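What I Wish Our Robot Budget Had Looked Like

December 30, 2022

I spent most of November with a spreadsheet open on one screen and a supplier's brochure open on the other, and I can tell you which one was more fun to read. We'd finally gotten the go-ahead to buy an arm for the packing room at Zustasside, and I was the lucky person who got to work out what it would cost. Not the arm itself, mind you. The arm has a price and you can just look it up. Everything else is where I came unstuck.

My first draft had four lines in it: arm, gripper, installation, training. I was so proud of that draft! I sent it over to Khosravi, the integrator we'd been talking to, and it came back with so many comments down the side that I had to zoom out to see them all. Where was the table? Who was paying for the lighting? Did we have spare fingers for the gripper, and a shelf to keep them on? (We did not have a shelf.)

So let me talk about the table for a minute, because I got strangely attached to it. I'd assumed we would use one of the benches we already had. Khosravi talked me into a proper work surface with a fabric top, and I grumbled over the cost right up until I put a cardboard box on it and gave it a shove. Boxes skate on our old benches. On fabric they mostly stay where you leave them, and they don't make that awful scraping noise either. The fabric was nearly $300, cut and fitted, and I'd pay it again tomorrow.

Then there's sizing. Please, please leave more room than the drawing says you need! The Patia people, who sold us our label printers years back, gave me the best tip I got all fall, which was to tape out the whole work area on the floor and live with it for a while before ordering anything. We did that for six days. By the second morning somebody had parked a cart in it, and by the fourth we knew the thing had to move over toward the wall.

I also priced two ways of buying. Gedier would lease us a whole cell with service rolled in, and buying meant more money up front plus a yearly service contract on top. I went back and forth on this until my family banned the subject at dinner. In the end we bought, mainly on account of how long we tend to keep equipment around here (our oldest conveyor could vote). If your product mix changes every season, I'd look much harder at the lease.

The line I'd fight for hardest is what I ended up calling table clutter. Cables, little boxes of electronics, things to test with, a box to put the things in. Each one is cheap and they arrive by the armful. I'd put $100 a month against it and went over straight away.
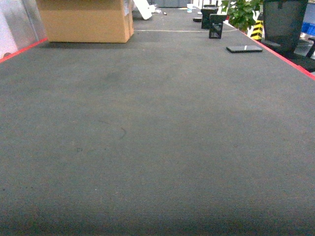

Gray fabric, red edging and plenty of company at the far end of the table.

If you're starting your own list for the new year, go stand beside somebody else's setup before you write down a single number. Ask what they bought twice. Ask how long they waited for parts, and what they do with the work when the machine is down, and whether the quote covered delivery to the actual room or only to the loading dock. Ours covered the dock. I have since added a line for that.

I'm still arguing with myself over a second gripper. The one we chose handles our regular cartons, but we've got a padded mailer coming in next year and I don't have a good feeling about it. Khosravi has offered to run a batch of our mailers on their own equipment first, for a fee, and I've penciled that in under testing.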